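Korent co-parenting planner, after a year of handoffs

February 2026
14 comments

My ex and I have shared our two kids week on, week off for a while now, and for most of that time our "system" was text messages and a calendar on my fridge that only I could see. You can guess how that went. Our mediator, Nélida Huenchumán, finally told us to pick one place for everything and stick with it, and the place we picked was Korent.

It's an app plus a paper binder, and you can buy either one alone. We got both. The yearly plan was $98 for the two of us, which we split, and the binder came with it (I think that was a sale, so check before you get excited).

The calendar is the best thing in it by a mile. You enter your parenting plan once, holidays and all, and it fills in the year. If I want to swap a weekend I send a request, he says yes or no, and both the request and the answer stay there with the time on them. No more "I never agreed to that." We had one argument over spring break in April and it lasted maybe five minutes, because the whole exchange was sitting right there for both of us to read!
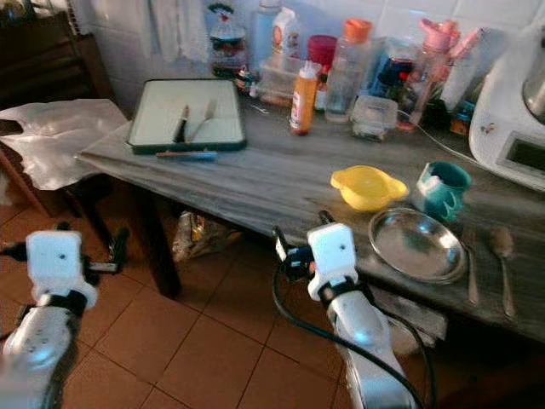

Can I use the app to change our custody order?

An agreed swap in the app is only a swap. If you want a lasting change to the schedule, you'll generally need to put it in writing and get it approved by the court, and the rules depend on your state, so talk to a lawyer or your court's self-help center first.

I bring that up because Korent is a bit loose with its wording. There's a button that says "Update plan" and I really did think for a while that pressing it did something official. It doesn't. It changes the calendar and that's it. They should rename it.

Expenses are okay. You snap the receipt, choose a category, set the split, and it keeps a running total. The categories are weirdly picky, though — soccer cleats went under "clothing, seasonal" and shin guards went under "medical, other," and I gave up and put everything in "school." The monthly report prints cleanly, and Nélida liked it, so I guess the categories don't matter that much.

Messages can't be edited or deleted once they're sent. I hated that the first month and now I'm kind of grateful, I type a lot slower than I used to.

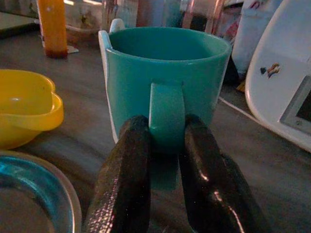
Teal mug on the tabletop.

The binder I'm less sold on. It has three sections and the pockets are too shallow for a full-size page, so school forms stick out of the top and get chewed up in a backpack. My son's vaccine record has a permanent wave in it. I'd skip it and use a plain folder.

I tried Yimyam before this, and it's cheaper and prettier, but the other parent can't see your expense notes unless they pay too, and we were not going to have that conversation again.

Support was slow the one time I needed it (the app had us trading the kids twice on Thanksgiving). It got fixed, but I waited over a week.

Four stars for the app, two for the binder. We've already renewed, app only this time.

14 comments | 31 shares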